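Visit to the Trurkance demonstration programme, Trundton

Members of the Delham study group visited Trundton in February to see how the Trurkance programme gathers hand-guided demonstrations for household robots. The party was received at 2 p.m. and given a short introduction before moving to the practical session.

The method is simple to describe. A demonstrator holds a gripper tool in each hand and carries out a household task with the tools alone, while a camera on each tool records the work. The recordings are later used to train a robot arm fitted with the same type of gripper. No arm is needed at the time of teaching, so the work can be done in ordinary bedrooms and kitchens.

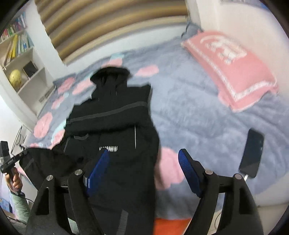
Clothing took up most of the session. Staff explained that jackets are harder to teach than towels - a hood, two sleeves and a zip all behave differently when lifted - and that demonstrators are asked to keep their movements slow and to open the grippers fully before each new grasp. The programme's list of household tasks stands at 55, of which 21 concern garments and bedding. A total of 186 demonstrations had been accepted for the jacket task at the time of our visit.

Visitors were then invited to try the tools, which are supplied by Deschamps. Several found the grip tiring after a few minutes, and judging the distance to the cloth took practice. Staff confirmed that demonstrators change over regularly for this purpose.

Questions at the close concerned privacy in private homes and the storage of recordings. Written replies will be circulated to members with the papers for the next meeting at Delham.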